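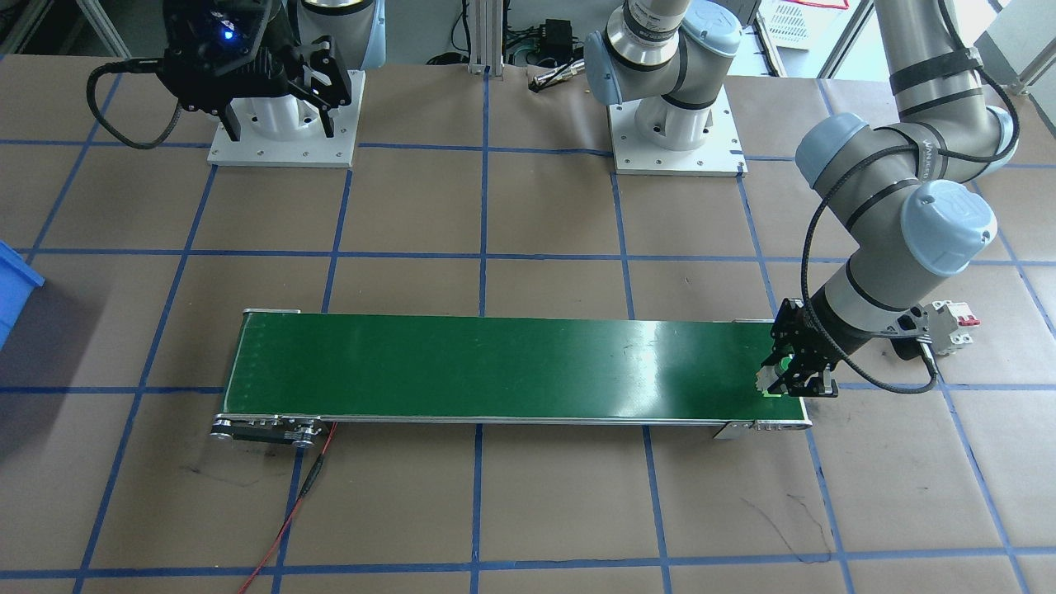 A Small Belt for a Small Shop

Graciela Retamal repairs and assembles electrical parts in Olvera, in a workshop with one long bench and not much floor. For years, parts went from one end of that bench to the other in a tray. Last October she put in a tabletop conveyor.

The green belt sits behind a narrow rail and is short enough for two people to carry. Retamal covers the table in brown paper and marks it into squares with blue tape. A bracket that shifts goes back to the same square, and the paper gets changed on Monday.
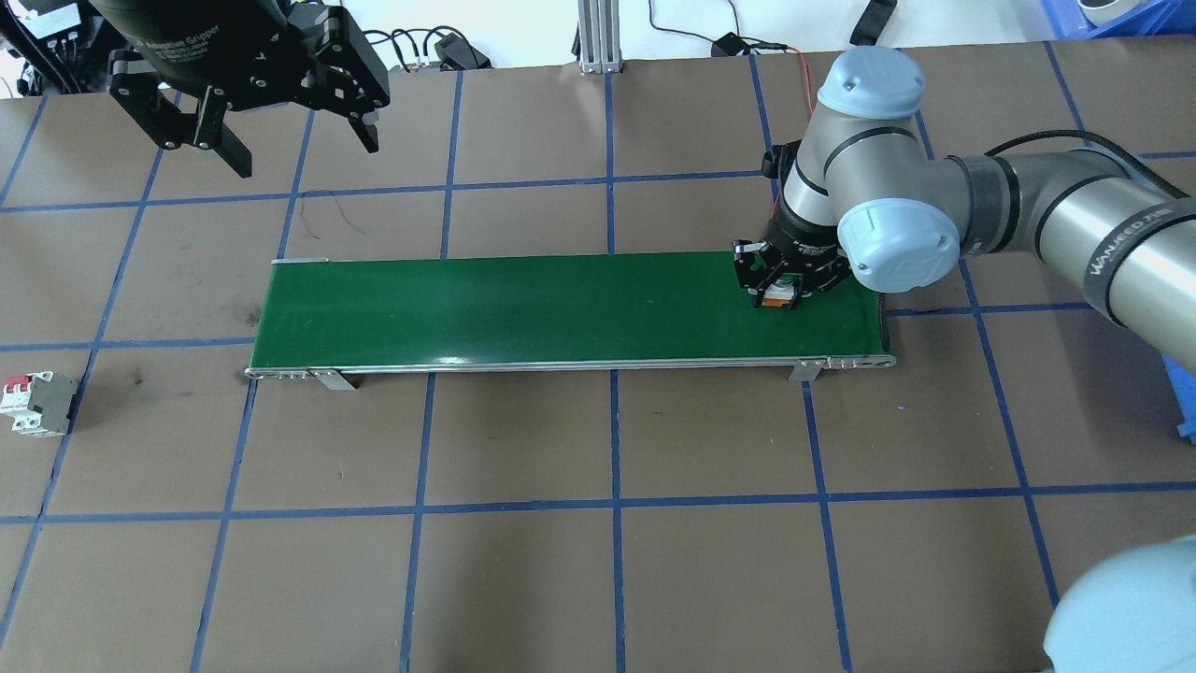
The grid also settles where everything else belongs. Breakers waiting their turn stay off the belt, and small pieces are picked up near the right end, where there is room to reach in.

Valeriano Goicoechea, who sells benches and belts through his firm Skevero, says most buyers ask for too much length. "Measure the reach first," he says. "Then buy the belt."

His other advice is about upkeep. Wipe the belt with a barely damp cloth, check the tension every 30 days, and keep loose wires away from the rollers. Retamal does the wiping at 9, before the first order goes on.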